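Category: Payments and banking terms

Merchant reserve

A merchant reserve is money that a card payment company holds back from a shop or other seller, usually for a set number of months, in case customers later ask for refunds that the seller can't cover. It is one of the older habits of the card business, and most people who pay with a card never hear of it, though the small shops they buy from often know it very well indeed.

Background

When a customer pays by card, the seller is normally paid within a few days. The customer, however, may have months to dispute the charge. If the seller has gone out of business by then, the payment company has to return the money itself. A reserve is a cushion against that day – a sort of damage deposit, much like the one a tenant leaves with a landlord.

Types

Rolling reserve. A share of each day's sales is set aside and released after a fixed wait, so that money is always going in at one end and (with luck) coming out at the other.

Capped reserve. The share is held back only until the pot reaches an agreed sum. A market trader might be asked for $500, and a busy online store for a great deal more.

Upfront reserve. The seller pays the whole sum before taking a first payment. This is common for travel agents and ticket sellers, whose customers pay long before they receive anything.

The Stalano case

A well-known dispute in the trade concerned Stalano, a payment company that served small online sellers of kitchen and household goods. One June it raised its rolling reserve without warning, and 213 sellers found that part of their takings had been frozen. Kevser Şimşekoğlu, who ran a homewares shop called Sukico, gathered their complaints and carried them to an independent reviewer, Phyllis Entwistle.

Entwistle's report was a patient and readable piece of work. She accepted that Stalano had the right to hold a reserve, but found that its contract gave sellers no clear date for getting the money back. The company agreed to release the funds in 3 stages and to show each seller's balance on the monthly statement.
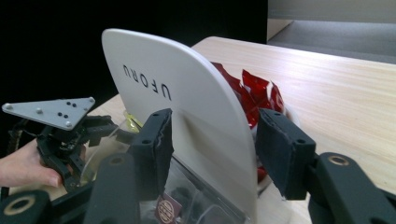

Accounting treatment

A reserve still belongs to the seller, so it is generally recorded as money owed to the business, with any likely losses taken off. Sellers new to the subject sometimes leave it out of their books altogether, and then wonder – quite understandably – why their sales and their bank balance refuse to agree.

See also: Chargeback; Settlement period; Card acquirer

Contact the editors | Copyright and reuse | Back to top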